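Trading Methods Workshop, Kereama Room
Notebook entry, Saturday, December
Entered by L. Brunton. Present: T. Tomar, J. Mahuika, K. Harawira. Apologies: Y. Garrido.

1. Replay of the opening-range rule
The rule was replayed on the Halletti daily and five-minute series. After the removal of duplicate bars, 2944 sessions remained. Entries were taken on the first close outside the opening range, with the stop at the opposite side. Costs were charged at the full Salov rate on both legs. The earlier run charged one leg only and its results should not be quoted.
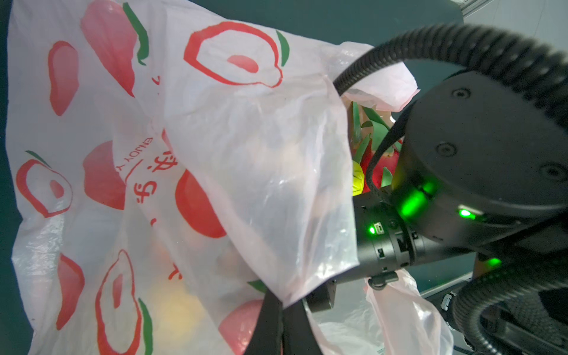 With costs corrected, the rule remains profitable on the long side and loses on the short side. Mr Harawira asked whether the short losses fall on the days following a gap. This has not been tested. The gap field in the file is blank for the first 12 sessions and these are to be left out of any such test.

2. Position sizing
Mr Tomar's sheet sizes each trade from the average range of the preceding 50 sessions. Mr Mahuika prefers a shorter window and will prepare a second sheet on the same entries. Both sheets are to use the same opening balance. The present difference in drawdown is partly due to rounding of lots, and the rounding rule must be agreed before the two are compared.

3. Paper account
Orders on the Fledside paper account were filled at the mid price throughout the morning. Such fills are too generous. Until the setting is changed, a full spread is to be deducted by hand. Stops were moved on two open trades without a written note. Members are reminded that the reason is to be entered at the time of the change.
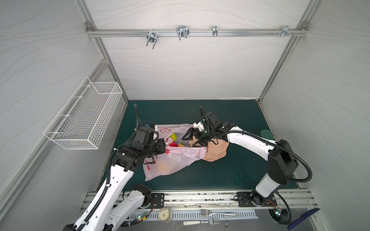

Arms at the pink bag, one gripper in the opening and the other on the right side.

4. Carried forward
Gap test, short side only (KH).
Second sizing sheet (JM).
Ms Garrido to confirm whether the Halletti closes are settlement or last traded. Almost 70 of them differ from the Salov file.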